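Last updated: 6/22/02

What Mudgway does with its wrappers

So I'd picked litter for my project, mostly because I walk past so much of it on the way to college! I did the stretch between Wokau Road and the bus shelter, one side only, and over three weeks in November I picked up 814 bits. Crisp packets won easily. Cans were well behind at 42, and glass bottles came to 38 – fewer than I'd guessed, as there's a pub right there.

The windy days messed up my figures a bit. Anything light blew down to the Barkska end and got stuck in the hedge, so that end looks worse than it probably is. I'd do both sides next time, and start earlier in the day.

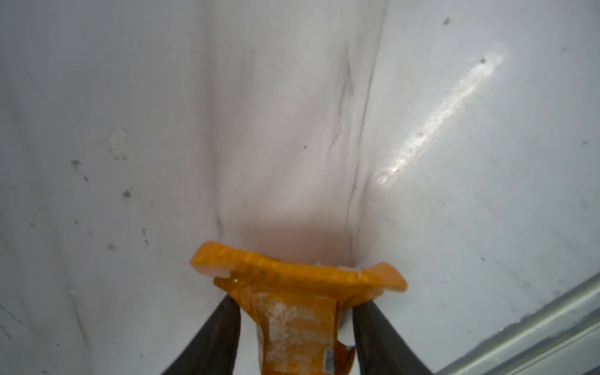

Ngaio Donnelly thought I should have weighed everything as well, as one bottle is heavier than a whole bag of packets. Fair point – I only had the kitchen scales and Mum wanted them back.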